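4. Where things land: counters, trays and the half-put-away

4.1 What I mean by a landing spot

I came into this study wanting to write about storage, and I had a whole plan for closets. Then I spent a morning in the first home in Titico and watched a library book, a phone charger, two lemons and somebody's swim goggles arrive on the same corner of the same counter before lunch, and the closets went right out of my head. So this section is about landing spots. By that I mean any surface where things get set down between being used and being put away, and where the people in the house would not be surprised to find them.

The last part matters more than it sounds. A sock on the stairs isn't in a landing spot if everybody who passes it says "why is there a sock on the stairs?" The same sock on the hall bench may sit there for a week and get no comment at all. I used the lack of comment as my test, and I'll admit it's a rough one. Earlier work on clutter (including my own, sorry to say) mostly sorted objects into put away and not put away, and then worried about the second pile. The families I visited did not see it like that. They had a third kind of place, and most of them could point to it the minute I asked.

All the material in this section comes from the 22 homes described in Section 3, split between Titico and Jorkau, plus the written diaries. Each household kept a diary for 28 days, on the one-page sheets we called Dhillon sheets after the street where we tried them out first. The sheets have a column for the object, a column for where it was set down, and a wide one labeled "then what?" I'm very glad we made that last column wide, as people wrote all over it and up the side.

4.2 Edges

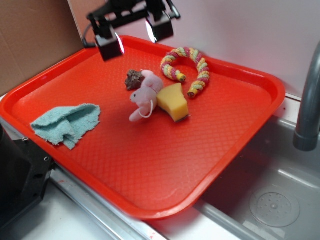
The thing I least expected to care about was edges. When I asked people to show me their landing spot, they'd often draw it in the air with a finger, and the finger followed a real line: the end of the counter, the lip of a shelf, the rim of a bowl. Spots with a line around them kept their size over the diary month, and spots without one crept. One family's started out as "next to the toaster" and by the third week was "pretty much the toaster side," with the toaster itself moved to the floor of the pantry. A tray is the clearest case, and I've come to think of it as a landing spot somebody has agreed to. Take the red one in Figure 4, with its rounded corners and its raised rim running all the way around. Anything inside a rim like that reads as belonging together for now, even when the items have no business with each other, and anything just outside it reads as a stray. People talked this way without being prompted. "It's in the tray" was given as a full answer to "where does it live?" in several homes, and when I pushed a little (does it live there, or is it just there?) I mostly got a look.

I should say what I'm not claiming. I don't think trays make people tidy. Some of the messiest kitchens I sat in had lovely trays, and one of the calmest had a bare plank over a radiator and that was all. What a rim seems to do is settle an argument about where the spot stops. In homes with an edged spot, the diaries have far fewer entries along the lines of "moved it back, again." I went over those entries more than once to be sure I wasn't seeing what I wanted to see, and the pattern held up in both towns.

Size came up too. Small spots get cleared often and with a certain amount of grumbling. Big ones turn into a kind of furniture. A dining table nobody eats at is the obvious example, and we had more than one, but the top of a chest freezer in a Jorkau garage beat them all. The household had stopped opening the freezer, so as not to disturb what was on it. They'd bought a second freezer.

4.3 Mixed company

Most landing spots hold a mix, and the mix is where I had the most fun with the coding. I started with tidy categories — mail, food, clothing, tools, toys, pet things — and by the second week of coding I had an "other" pile bigger than any of them. What finally worked was coding by what the object was waiting for. A library book is waiting for a trip. A single glove is waiting for the other glove. A jar lid is waiting for someone to find out which jar. Pet things are waiting for the pet, and they wait in great comfort, since they're used daily and so never really need to be anywhere else.

Coded like that, the diaries finally started to make sense to me. Objects waiting for a person moved on fast, often the same evening. Objects waiting for a trip moved when the trip happened and not one minute sooner. Objects waiting for a decision hardly moved at all. These last ones are what people meant when they said a spot had "gone bad." A cracked mug, a cable that might go with something, a birthday card with no envelope: all of them need someone to stand there and decide, and the whole charm of a landing spot is that it lets you not do that.

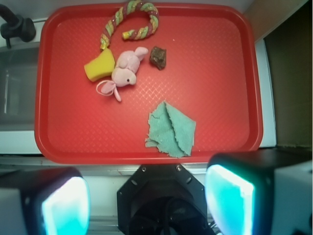 One mother in Titico thought I had this backward. The decision things were the only reason the spot existed, she told me, and everything else was just using it as a bus stop. If she ever decided about the decision things she would have to find somewhere new to put her keys, and she didn't want to. I wrote this down as a joke and then found the same idea, in other words, in the diaries of two other homes. So I've gone back and forth on it. I now think she may be right for homes with one main spot and wrong for homes with several, where the slow things drift to the least used surface and stay out of the way of the quick ones.

That drift is worth a minute. In the homes with more than one spot, nobody ever described a plan for it. But the diaries show the same trip made over and over: the object is set down by the door, then shifted to the kitchen, then shifted to some upstairs surface with a lamp on it, and there it stops. Each move was written up as tidying. "Cleared the hall," says one sheet, and on the next line, in another hand, "who put all this on the dryer." I don't think either writer was being unfair. Clearing the hall really did clear the hall.

4.4 How long is a while?

Asked how long something had been in the spot, people said "a while." They said it about a phone put down at breakfast and about a trophy from before the youngest was born. I tried a few ways of getting past "a while," none of them very good. The best was to ask what would have to happen for the thing to leave. If the answer came right away, the stay was nearly always short. If there was a pause, it was long, and the longer the pause the longer the stay. I'd love to see someone test this with a stopwatch. I only had my own sense of when a silence was getting awkward.

We did offer a nudge in the second half of the month. Homes could pick a limit, any limit they liked, after which an object had to leave. We budgeted 200 index cards for labeling things with their arrival date, and most of them came back to me unused in a shoebox. The ones that did get used ended up, and I guess I should have seen this coming, in the landing spot. In one Jorkau kitchen the stack of blank cards was itself logged as a decision object. I've reported the nudge here for the sake of completeness, and I would not do it again.

The diary entries, once we'd thrown out the ones we couldn't read, came to a little over 1,000 lines. They're held with the rest of the Endo collection and anyone who wants to recode them is welcome to. I'd start with the "then what?" column and ignore my categories completely.

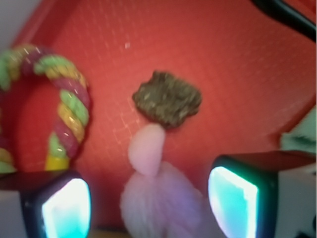

A commenter on the draft version asked whether any of this is really about the home, or whether it's about having other people in it. Someone living alone, the comment went on, has no need for an agreed edge and no one to ask why there's a sock on the stairs, so my test falls apart. It's a fair hit. Only a few of our households were single people, and in those I was leaning on what they said aloud to me, a guest with a clipboard, which is hardly the same thing as silence between people who share a sink. What I can say is that they had landing spots too, and that they moved things out of them before company came. Two of them did it while I was taking my coat off. So the other people may not need to live there for the edge to matter. They may just need to be expected.

I also want to flag the season. Both towns were visited in January, when there are boots and wet gloves and holiday leftovers on every flat surface, and I'd bet on smaller spots in the summer. The Titico families said so themselves, quite firmly, and one offered to send me a photo in June to prove it. Section 5 takes up the matter of who does the clearing, where the diaries and the interviews tell rather different stories.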